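Why Does Toast Smell So Good? The Science of Browning
Food Chemistry Project Report
Dzifa Arthur and Kacper Nowakowski, Sostthorpe

Background

Everybody in our group eats toast, but none of us knew why it smells so different from plain bread! The answer is the Maillard reaction. When bread gets hot enough, sugars and amino acids in it react and make hundreds of new compounds. Some are brown, and some have that nutty, roasty smell.

Bread also has a lot of water in it. The surface has to dry out before it can get much hotter than boiling, so the color comes late and then comes fast — anyone who has burned breakfast knows this part already.

We wanted to find out whether stale bread browns faster than fresh bread. Kacper said yes, Dzifa said it would make no difference. 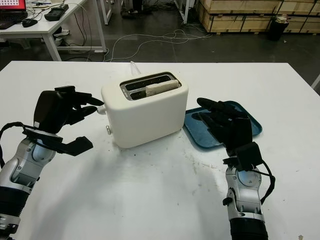
Method

We used white sandwich bread from Plitano bakery, one loaf bought that morning and one that was 2 days old. We made 30 slices of toast in total, half from each loaf, all on the same setting. The toaster cooled down fully between rounds. Firdevs Yaman scored the color against a paper chart without knowing which loaf a slice came from.

Results

The older bread came out darker in most rounds, and the difference was easy to see at the crust edges. In the middle of the slices it was smaller than we hoped. Kacper is very pleased.

What we would change

Weighing each slice before and after would show how much water it lost. We would love to try rye next — Firdevs has already asked the bakery about it.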